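Gemeinde Arnness stellt Sammlung von Alttextilien neu auf

Die Gemeinde Arnness ordnet die Sammlung gebrauchter Kleidung und Haushaltstextilien im gesamten Gemeindegebiet neu. Der Gemeinderat hat dem entsprechenden Konzept zugestimmt und die Verwaltung mit der Umsetzung beauftragt. Ab August übernimmt die Wollura Textilverwertung die Leerung der öffentlichen Sammelbehälter. Der bisherige Vertrag mit der Firma Hämmerli läuft zum Ende des Vormonats aus und wird auf Wunsch beider Seiten nicht verlängert.

Künftig stehen den Einwohnerinnen und Einwohnern 81 Behälter zur Verfügung. Sieben Standorte kommen neu hinzu, darunter der Parkplatz am Hallenbad, die Zufahrt zum Friedhof Nord und der Wendeplatz im Ortsteil Lurkier. Zwei Standorte an der Umgehungsstraße werden aufgegeben, da dort wiederholt Sperrmüll und Bauschutt abgelagert wurden. Die frei werdenden Flächen gehen an den Bauhof zurück und sollen begrünt werden.

Angenommen werden weiterhin saubere und tragbare Kleidung, Bettwäsche, Tischwäsche, Handtücher, Vorhänge sowie paarweise gebündelte Schuhe. Die Textilien sind in verschlossenen Säcken einzuwerfen. Stark verschmutzte oder durchnässte Stücke, Teppiche, Matratzen und Stoffreste aus gewerblicher Herkunft gehören nicht in die Behälter. Für verschlissene Textilien, die nicht mehr getragen werden können, richtet der Wertstoffhof eine gesonderte Annahmestelle ein. Die Abgabe ist für private Haushalte in üblichen Mengen kostenfrei.

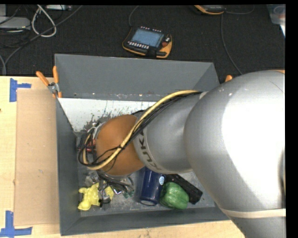

Die Leerung erfolgt im Regelfall zweimal wöchentlich. An Standorten mit hohem Aufkommen kann der Rhythmus verkürzt werden, insbesondere im Frühjahr und im Herbst. Überfüllte oder beschädigte Behälter können dem Umweltamt telefonisch oder über das Formular auf der Internetseite der Gemeinde gemeldet werden. Es wird gebeten, dabei die Standortnummer anzugeben, die auf der Vorderseite jedes Behälters angebracht ist. Säcke dürfen auch bei vollen Behältern nicht daneben abgestellt werden. Verstöße gelten als unerlaubte Abfallablagerung und können mit einem Bußgeld geahndet werden.

Im vergangenen Jahr wurden in Arnness mehr als 2000 Tonnen Alttextilien erfasst, einschließlich der Mengen aus den angeschlossenen Nachbargemeinden. Der Anteil der Fehlwürfe hat nach Angaben des Umweltamtes zugenommen. Die Verwaltung führt dies unter anderem auf missverständliche Hinweise an älteren Behältern zurück. Sämtliche Behälter erhalten daher bis zum Jahresende neue Aufkleber in mehreren Sprachen.

Die Sammlungen der Kirchengemeinden und der Kleiderstube am Marktplatz sind von der Neuordnung nicht betroffen und werden unverändert fortgeführt. Gewerbliche Straßensammlungen bedürfen weiterhin einer vorherigen Anzeige bei der zuständigen Behörde.

Ein Verzeichnis aller Standorte liegt im Bürgerbüro und in der Verwaltungsstelle Lurkier aus. Mit der nächsten Ausgabe des Amtsblattes wird es außerdem an alle Haushalte verteilt.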